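September, late, kitchen table

I have to write this down while it's fresh, because today was one of those days when the machine finally started talking to me. Not literally (Torunn would have me sent home), but I stood next to the Trasus for most of the shift and by the end of it I could tell what it was about to do wrong a second before it did it. I love this stage! Everything is still a bit broken and every small fix shows.

So. The cell has been limping since we changed the finger set. On paper it's a simple swap: two screws a side, plug the finger cable back in, teach the zero, off you go. Gwion did the swap on the night shift at Nistcombe and left me a note taped to the pendant that said "grips fine on hard stuff, hates cloth." I laughed when I read it, then I ran the first cloth part and stopped laughing. It closed on the fold, lifted, and the whole thing slid out as if it had been buttered. Second go, same. Third go it held for the lift and let go on the turn, and that was somehow more annoying than the first two.

My first thought was force. Everybody's first thought is force. I turned it up a notch, and then another notch, and it made no difference except that the fingers started to chatter when they met. Torunn came by with her tea and watched one cycle and said, "You're squeezing air." And she was right. The fingers were meeting at the tips before the backs had closed, so all that force was going metal to metal with the cloth sitting behind it, hardly pinched at all. I'd been staring at the cloth the whole time and never once at the fingers.

Down on my knees, then, with the feeler gauges. (My knees are not what they were. I must bring the foam mat from the garage.) There was a lovely clear wedge between the fingers at full close, open at the back, shut at the front. I loosened one side, pushed it back against its shoulder, and it would not seat. Took it off altogether and there was the culprit: a curl of old thread locker in the corner of the pocket, hard as a fingernail clipping. It came away with a plastic pick. I cleaned the other pocket too, though it looked fine, wiped both mating faces, and put the lot back together with fresh thread locker, the tiniest dab.

It is ridiculous how happy that made me. A crumb! A crumb had eaten half a shift.

Zero took two tries. The first time I taught it with the cable still pulling on the housing and I got a value I didn't believe, so I eased the cable and did it again and the number landed right next to the one on the commissioning sheet. Jolene keeps those sheets in plastic sleeves in the grey binder and I used to tease her for it. I take it all back. Without her sheet I'd have had nothing to compare against, and I would have gone home thinking the first number was good.

After lunch (leftover rice, eaten standing up) I moved on to the thing I'd been putting off, the wrist camera and the cable run. Maxine has been asking for a close approach, right down near floor level, so the arm can pick soft goods from where they land. She wants it for the Prostell job and she's being very patient. The trouble is that the lower you go, the more everything around the wrist matters. A cable that minds its own business at table height becomes a real nuisance when the fingers are a hand's width off the floor.

I drove it down in slow mode with my thumb on the enable switch and the view from the wrist up on the pendant. It's a funny thing, watching from the wrist. You lose all sense of how big anything is. The black fabric turned into a hillside, and tucked along its lower edge was a white toothy thing like a comb, with a row of dark slots in it, so soft and blurry that I had to squint to make any sense of it. The fingers came up silver and pale from the bottom, washed out with light. And there was a thin dark cable, looped up over the top of the pale finger and away to the right, with its little dark connector lying along the finger's edge. I said "hello, you" out loud and Carleen looked round from the other bench to see who I was talking to.

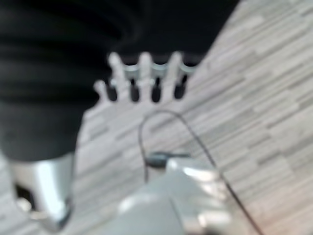

Cables and focus

Two separate problems, and I made myself treat them as two, in writing, on the back of Gwion's note, because when I'm excited I try to fix everything with one screwdriver.

Cable first. A loop that stands up over a finger is a loop that can be caught, and I don't want to find out what wins between a connector and a closing gripper. I parked the arm, locked it out, hung my tag on it, and had a proper look at the slack. My rule is that the cable gets enough length for the wrist's full turn and then as little more as I can get away with. I fed the spare back up toward the forearm, a bit at a time, turning the wrist by hand with the brake released to see where it went tight. Too short and it tugs at the plug every time the wrist rolls over. Too long and you get the loop. There's a sweet spot and it's about the width of a thumb, and finding it is one of those jobs I could do all day with the radio on.

I used hook-and-loop wraps to hold it. Zip ties would be neater but I've seen what a zip tie does to a thin cable after a few months of bending in the same place, and you can't adjust one without cutting it. Soft wraps, snug, tails trimmed. Then I looked for rub marks along the whole length with the flashlight, slid it between finger and thumb to feel for flat spots, and found one slightly shiny patch near the clamp. No cut, no copper. I put a sleeve over it and wrote it in the log so that somebody looks at it again next time.

Focus second. At working height that lens gives a beautiful sharp picture and I'd been quietly proud of it. Right down close it goes to porridge. I cleaned the window first, obviously - lint gets everywhere when you handle cloth - and cleaning made no difference at all. So it's distance. The lens is locked for the height where we do most of our picking and it simply can't reach that near.

I went back and forth on this for a good while. I could bring the focus in closer, and then the high view would go soft, and the high view is the one that decides where to go. Carleen thinks we should leave the lens alone, take the decision from up high where it's crisp, and treat the last bit of the descent as feeling its way. Her words were "it doesn't need to read the newspaper down there, it only needs to know it has arrived." I like that very much. It also means no new hardware, and Maxine will like that very much.

What I did change was the exposure. The floor is pale and the fingers are shiny, and between them they wash the picture right out while the black cloth goes nearly to nothing. I pulled the exposure down by a small step and tried it from two heights. Better on the metal, worse on the cloth. Put half of it back. I'd love to try a matte finish on the finger faces, just a light bead blast on the parts that throw the glare, leaving the gripping surfaces as they are. Prieto did a set like that for the other cell before I started and they're still going. I'll ask for a quote. I'll ask nicely.

Then the fun part! Everything back on, tag off, guard closed, slow mode, one cycle at a time. I watched the first 4 with my hand hovering over the stop. Cloth down in a heap, arm over, down, close, lift, turn, and it held. It held on the turn! I did a small dance. Torunn pretended not to see. I took the force back down to where it had been this morning before I started meddling, and it still held, and I think that pleased me more than anything else all day.

At full speed it dropped one. I'd have been suspicious if it hadn't. It had gone in at the very edge of the heap, where there's only a single layer to grab, and I don't think any amount of cleaning is going to cure that. That one belongs to the pick point, so it belongs to Jolene, and I left her a note with the cycle time on it and a drawing so bad that I had to label it "cloth" and "not cloth."

Things for tomorrow, before I forget:

Check the finger screws for movement now they've had a few hours of running. Paint marks are on, so a glance will do it.

Feel the cable at the clamp again, and run the wrist through its whole turn with the arm down low this time. I only did it parked up high, and I know very well that the slack sits differently down there.

Write the pocket cleaning into the swap procedure. At the moment it says "remove old finger, fit new finger" and that's the lot. It needs a line about picking out old thread locker and wiping the faces, and another about checking the gap with a gauge before touching the force setting. I might put that second one in capitals.

Grease is due at 3,000 hours and we're close. Find out whether the cartridge in the cupboard is the right one or the one Gwion ordered by mistake.

Ring Prieto about the bead blast.

I should tell Gwion about the crumb. He'll be mortified and he shouldn't be, it could have been sitting in that pocket since long before his swap, and I'd have missed it too. His note was dead right, as well: fine on hard stuff, hates cloth. A hard part is thick enough to hold the tips apart, so the wedge hardly shows. I only worked that out on the drive home, and I very nearly turned the car around to tell someone.

It's late and my tea's gone cold. Alarm set for a bit before 7. Foam mat is by the front door.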